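6. Dressing the wrist cables and clamping the bin

Once the arm is bolted down and the gripper is talking to the controller, it's time for the part of the Plodero set-up we enjoy most. A well-dressed cable loop makes the whole picking cell calmer to watch and much cheaper to own, and you can get it right in a single morning!

You'll need the cable kit, side cutters, a torque driver and the bar clamps from the Killero bench set. Leave the Menon calibration plate in its case until section 7.

CAUTION: Switch to manual reduced speed before you reach for the wrist, and keep the pendant with you. Anyone helping stays outside the marked zone while the arm is live.

6.1 Routing the loop

1. Jog the arm to the service pose and turn the wrist to its zero mark.

2. Lay the power and signal cables side by side along the forearm. Fit the first tie where they cross onto the narrow part of the arm, snug enough to hold but loose enough that you can still slide a cable with your thumb.

3. Carry the cables past the wrist in one wide, lazy curve. Don't tidy it up too much - the wrist needs that slack when it swings around to reach the corners.

4. Fasten the straps at the top of the loop, then add the lower tie.

5. Turn the wrist slowly to both ends of its travel. If a cable goes tight or rubs on the flange, let out a bit more and try again.

Note: Thenmozhi Kartha's crew in the test shop ran one loop through 3,581 picks before they re-tied it, and it still had lots of life left. Check yours every 14 shifts all the same.

6.2 Clamping the bin

1. Set the bin on the wooden bench top, square to the arm base.

2. Clamp it at the corners. Keep the clamp bars and handles out of the path the forearm takes on its way in.

3. Push each wall firmly with your palm. Any movement at all means another turn on the clamp.

4. Lower the gripper into the bin at crawl speed, stopping around 20 mm off the floor. Watch the lowest part of the cable loop as well as the fingers. The loop hangs close to the tool and is easy to forget.

5. Drop in a handful of mixed parts and repeat the approach at each corner.

6. Save the four corner poses under the cell name. Zenia will warn you later if a pick plan strays past them. 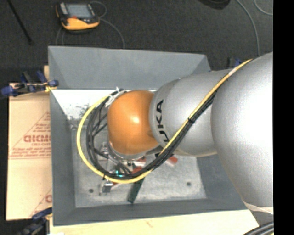

Can I use a deeper bin with the same cable loop?

Go up one bin size and the loop will cope, but repeat 6.1 step 5 and all of 6.2 before you run at full speed. For anything deeper, order the long cable kit (part 123).

6.3 Before you move on

Clear the parts out, send the arm home and put the cutters away. Write the date of the first tie check on the cell card, then carry on to section 7 for the fun bit - teaching it to see.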